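Tridance Workshop – Frequently Asked Questions

May members build grippers on site?
Yes. Home builds are also accepted at the Lungu benches, for a storage fee of $50 per month.

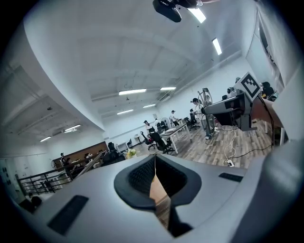
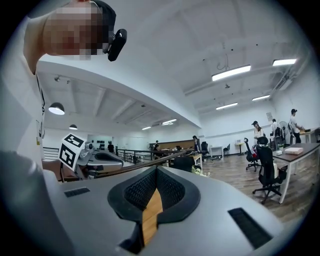

Both views: gray gripper, black mesh pad, printed square-pattern marker on a second device.

Who approves a motor test?
Kiều Khổng – by written request, two days ahead.

Are Nulus controllers supplied?
No. Members provide their own.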